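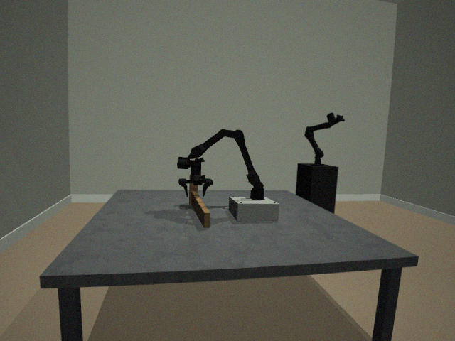

**How often do the gripper fingers need re-zeroing?**
After every finger swap, and again at 2,964 cycles even if nothing feels off.

Quick page for the Plakstead cell, notes by Sushil Kaushik. Nov 26, 2022. Only the one view up so far, rest of the gallery when I get to it.

**Pick check, sim side.** Fingers open over the end of the wooden block, arm on the white base. Stop here and look before you close. If one finger is nearer the wood, fix the tool offset, dont nudge the block.

**Second arm.** Back right on the black pedestal, well off the table. Leave it parked there while you zero the main one.

Rest of the setup, short version:

- Load the Maurya tool file first, then the Ullden one. Wrong order and the wrist offset gets overwriten.
- Speed at 14 percent for the first pass, 70 after that.
- Base bolts on the real cell: check torque, mark with paint pen, sign the sheet.
- Finger screws, 2 per side. Blue threadlocker, small drop.
- Still open from May: the elbow cable clip. Nandon is sending a new one.

Block size in sim has to match the real stock. Measure it, type it in, save under a new name.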